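**Hendby laundry service to continue through winter**

The Hendby Community Centre will keep its low-cost laundry service open through the winter months, following a decision by the Romlow District Council to extend funding until the end of August. The service had been due to close in May, when its original grant expired.

The laundry opened in the former kitchen wing of the centre as a short-term measure after flooding damaged homes along the Pirihi Road. It was intended to operate for one season. Demand has remained steady, and the centre reports that 48 households now use the service on a regular basis, many of them in rental units without laundry connections.

Under the new arrangement, the council will cover power and water costs, while the centre will remain responsible for staffing and day-to-day upkeep. Charges will stay at $3 a wash and $2 for use of a dryer. Residents holding a concession card will continue to pay half the posted rate.

Opening hours will change from the beginning of June. The laundry will open at 7 a.m. instead of 9 a.m., in response to requests from shift workers, and will close at 6 p.m. The last wash must be started by 4:45 p.m. Bookings are recommended for large loads such as doonas and blankets, and may be made at the front desk or by telephone.
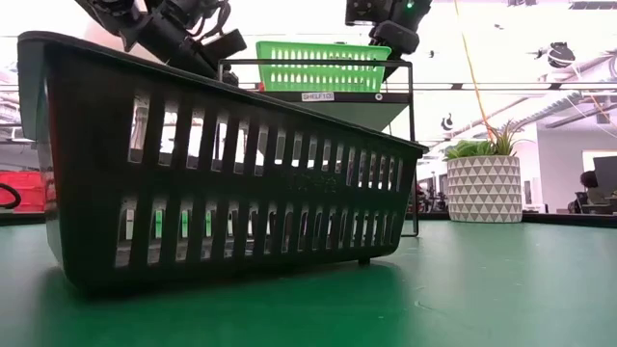 Residents along the Pirihi Road have asked for the later closing time to be looked at again, and one regular user wrote to the centre that an early start was welcome but did little for families who are not home until after five. The same letter asked whether the dryers could be left available for an hour after the last wash.

The centre has acknowledged the request and will review evening hours in July, once the first weeks of the new timetable have been completed. Any change would depend on the cost of keeping the building heated and staffed after 6 p.m. – a cost the current grant does not include.

The council received 300 written submissions on its winter services plan, of which the laundry was one of several items. Submissions also dealt with the condition of footpaths near the school, the hours of the Romlow library branch and the proposed bus stop at the Vonero housing development. Decisions on those matters are expected at a later meeting.

Users are reminded that items left at the laundry are held for two weeks and then passed on to the clothing exchange. Detergent is available at the front desk for those who do not bring their own. Dyes and bleach are not permitted in any of the machines.

The notice setting out the new hours and charges is posted at the main entrance of the centre. Printed copies in large type may be requested from the front desk during opening hours.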